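Brenevville carpet cleaning method

The Brenevville method is a way of cleaning household carpets with dry powder and very little water. It takes its name from the town of Brenevville, where the cleaning firm Cosgrove began selling it as a home service. Supporters say it leaves carpets cleaner for longer than steam or hot water. The evidence for this is thin, and most of it comes from people who sell the powder.

Origins

Cosgrove's sales leaflets credit the method to Glenys Ruddock, a former laundry manager, who is said to have tested it in 80 homes. No record of those tests has been published. Lindsay Wihongi, who wrote a short history of the local cleaning trade, found an almost identical recipe in an older hotel housekeeping manual and doubted that Ruddock did more than change the name.

Procedure

The carpet is vacuumed, sprinkled with powder, brushed against the pile and left for 2 hours before a second vacuuming. Sellers claim that the powder pulls grease out of the fibers. Critics point out that two slow passes with a vacuum will improve the look of most carpets, with or without powder.

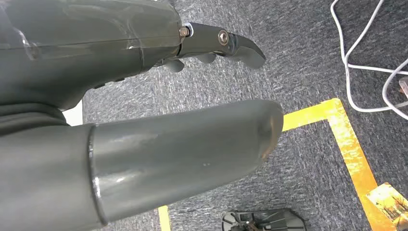

Jointed gray finger with a hooked tip, pointing toward carpet.

Claims and criticism

The best-known claim is that treated carpets stay clean for 19 months. It first appeared in a brochure from Rakora, a powder supplier, and has been repeated since without a source. The brochure does not say what "clean" means or how much foot traffic the carpets had.

Marama Tapsell compared treated and untreated pieces of the same wool carpet and saw no difference after the first few weeks. Her trial was small, and Rakora objected that she had used too little powder. The company has not released a trial of its own.

Users also complain of powder left in deep pile, which can attract new dirt. Cosgrove blames poor vacuuming for this.

See also

Dry cleaning
Carpet sweeper
Vacuum cleaner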